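The Tray Method
Small stuff, one blue box, and a bathroom shelf that finally shuts up

Gekow, January. Everybody I know is clearing something out. Closets, garages, the trunk of the car. Me, I went small. Toiletries. The stuff that lives around the sink and breeds.

The rule is stupid simple. One tray. Shallow, plastic, wipeable. Everything you use before you leave the house goes in it. Everything else gets left on the table and has to argue its case.

I got the idea from a housewares column in the Rolland paper, years back, clipped it, lost it, remembered maybe half. The half I remembered: do it on a bare table, never in the bathroom itself. In the bathroom you just shuffle things. Put them on a big white surface and suddenly a toothpaste carton looks like what it is, a carton. Do you need the carton? Do you need both cartons?

Start with toothpaste. Biggest, easiest, gets you moving. DARLIE in its long green box, laid flat in the tray, far corner, done. Little bottles next. Those are the hard ones. The clear ones with a label too small to read, an inch of something at the bottom, bought for a trip. Keep them out until you know what they are.
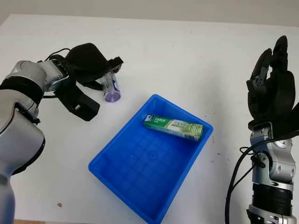 My trouble with trays is that they fill up, one reader wrote in after I mentioned this last month. First week it's toothpaste and a comb. By the third week there's batteries in there, a hotel soap, a key. She has given up on trays altogether and hangs everything in a mesh bag off the door. Fair. I tried the bag for a while. Things at the bottom stay at the bottom, and mine dripped.

But she's right about the filling up. So, a limit. Mine is 8 things. Went over it in the first week, took two out, haven't missed either one and couldn't tell you now what they were.

About the tray. Sloped sides are good, you can get your fingers under things. A patterned floor is better then a slick one, stuff doesn't skate around when you pull the drawer. Mine came from Tivik, the hardware place by the bus station, 3 dollars in the bin by the register. Skodine does a bamboo one for 18. Pretty. Went dark at the corners by spring. Get the plastic.

Color matters more than I expected. Blue, red, anything loud. A white tray on a white counter disappears and you start putting things next to it, and then you have a tray plus a mess.

Tall or flat? I go back and forth. Small boxes standing up take less room and you can grab one half asleep. Then you bump it and they all go over. Long cartons lie down, always. Cans and canisters, anything round, stay out of the tray or they roll into everything else. Park them behind it, on their side if the shelf is low, caps all facing one way.
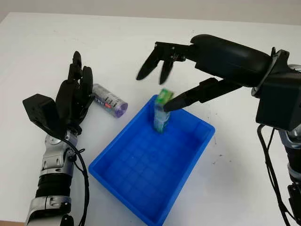 Green and white package in the tray, canister left out behind it.

Timing. Do it at night, around 9, when you've just brushed your teeth and know what you reached for. Morning sorting is a lie, you keep everything in the morning. Twenty minutes, tops. If it runs longer you're reading labels.

What to do with the leftovers. Unopened goes in a shoebox for guests. Opened and old goes out. Opened and you're not sure, shoebox lid, one month, write the month on it. I had 78 things on the table the first time, and yes I counted, it's the only way to get mad enough. Hotel shampoo was most of it. Four floss containers, all started.

Second time was way faster. Third time I skipped the table and just tipped the tray out on a towel, wich works fine once you've got the habit.

Next month, the drawer under the tray. Bring a trash bag.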